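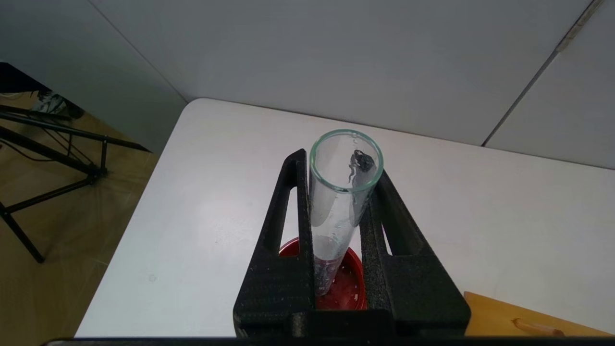 Ngozi Olatunji wrote back after I sent round the outline, and her first point was that I should talk about grip force before I talk about anything else, and that half the room would be there for the motor and would be let down if I spent ten minutes on finger shape. So force first. Then fingers.

OPENING

Say hello, say where the shop is. Shared workshop at Flultby, second bench from the door. The arm is called Akeck. The build started in January and it still isn't finished.

Ask who has tried to pick up glass with a hobby arm. Wait for hands.

FORCE

Glass was the hard case. A wooden peg forgives you. A tube does not forgive much, and it rolls if you come in crooked.

The first version closed to a fixed position. Fine with one tube, bad with the next one, because they vary in width. Now the controller closes slowly and watches the motor current. When the current goes past a set number, it stops and holds.

The number in the code is 583. It is a raw reading with no units. Say so, someone will ask. It took 1129 logged closes to settle on it, most of them on pegs.

Ngozi's second point: don't tell people to copy the number. Their motor is different. Tell them how to find it -- start low, lift, go up a little when it slips.

FINGERS

Two fingers, matte black, rough surface. Both have openings through them. Mention that with a camera at the wrist you can see a bit of table through the openings, and that I now look for it when I line up by hand.

They are not a matched pair. The right one is broader and leans outward. People always ask if that's a mistake. Answer: it went through six versions and that's the one I kept.

They meet at a wide base. If you make your own, put material there. The fourth version cracked right across the bridge.

CAMERA

Small camera, looks down past the fingers. An upright tube looks narrower toward the bottom from up there. The edge finder took that for a tilt and tried to correct it. Fixed with a calibration pass, four positions across the table. Slide with the Dilerari script goes up here. Don't read it out.

Streaks on the glass also confuse it. No good fix yet. Say that plainly.

DEMO

Peg first, then tube. If the tube slips twice, move on and take questions.

Keep one hand near the stop switch. Don't talk while it closes -- the mic picks up the motor and people like to hear it.

QUESTIONS I EXPECT

Cost: have the parts list ready, the Rivadeneyra bearings are the only thing I'd pay extra for.
Soft pads: tried them, they peeled. Might try again.
Can it pour: no.

Leave the parts list on the table by the exit.

Last updated: 25 July 2018

This site uses cookies to remember your settings. Accept | Manage choices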